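Vesis Introduces Gokstead Ribbed-Base Ingredient Tray for Burger Assembly Stations

GUDOW, 15 Dec 2019 – Vesis, a supplier of containers for small commercial kitchens, has added the Gokstead ingredient tray to its catalog. The tray holds portioned burger ingredients at the point of assembly and is open at the top for access during service.

Construction

The Gokstead is a one-piece rectangular tray with clear walls and rounded corners. Parallel ridges molded into the base keep food off the flat of the tray and let liquid from cut vegetables drain into the channels between them. The part number is 1328. The tray is rated for 3000 wash cycles at temperatures up to 80 °C.

Loading

Vesis recommends a single mixed load per tray, with patties at the back and sliced tomato in front. Both are set on a slant in overlapping rows so that each piece can be lifted by its upper edge. Part of the ridged base should be left uncovered to the right of the tomatoes. Buns are kept outside the tray on a separate shallow tray to the left – contact with cut tomato softens the crumb.

"Most stations we visited had one deep tub for everything, and staff were digging in it," said Adalberto Brito, product manager at Vesis. "The layout matters as much as the tray. Four slices leaning in a row are quicker to pick up than four lying in a stack."

Patties and sliced tomato in the clear tray, on a white work surface:
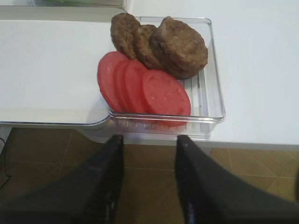
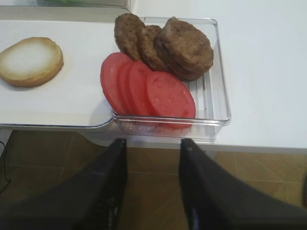 Availability

The Gokstead ships from the Gudow warehouse beginning in April. The first production run is 3850 units. Orders in North America will be handled by Mohamedi, which also stocks the matching lid. Sample trays are available to kitchen operators on written request to the Vesis sales office.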